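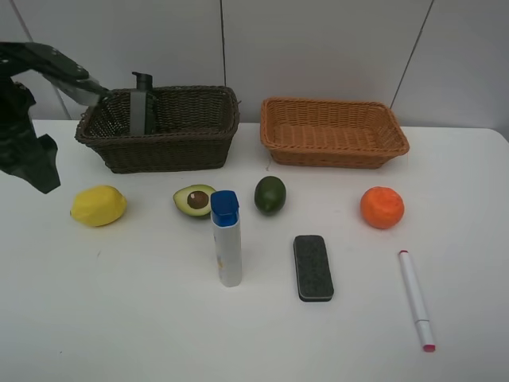 Do I need a lid for a worktop basket? Open is better for anything you reach for every day, and it gives fruit some air.

FOR IMMEDIATE RELEASE - 12/10/23

Flarkalix launches Nisilham, a two-basket sorting set for worktops and desks. One dark brown, one lighter. Fruit in one, odds and ends in the other. Simple as that.

Set costs £38. On sale now at the Kollau shop and by post.

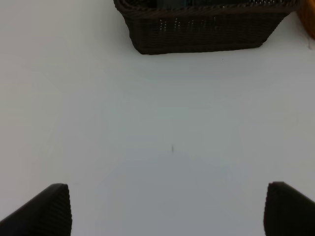
How do you clean a woven basket? Brush out the crumbs, wipe with a damp cloth and let it dry before anything goes back in.

Dark weave is for the bits that look messy on a pale table - pens, pads, bottles. Thick rim on both, easy to grab when you're in a rush.

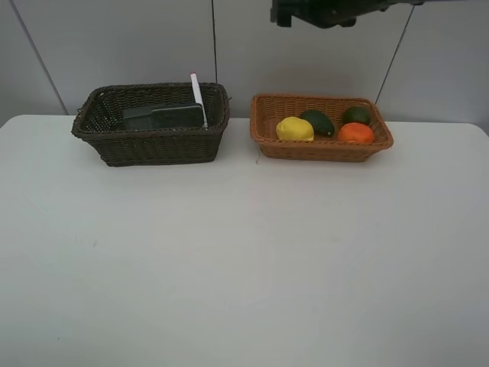

Can fruit and stationery share one basket? They're best kept apart, as ripe fruit can leave sticky marks on paper and pads.

Orange-brown basket with lemon, avocado and orange shown as a setting idea, fruit not inculded. First 50 orders get free postage. Returns accepted for 12 weeks, unused please.

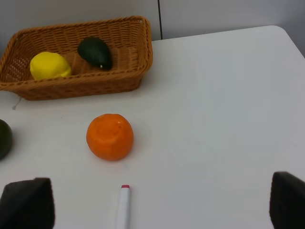

Where to buy

Kollau shop, ground floor, next to the Yan homeware counter. Postal orders sent from 18 December. Trade packs availble - ask for the Nisilham price list. Samples for press on request, please send them back after.

ENDS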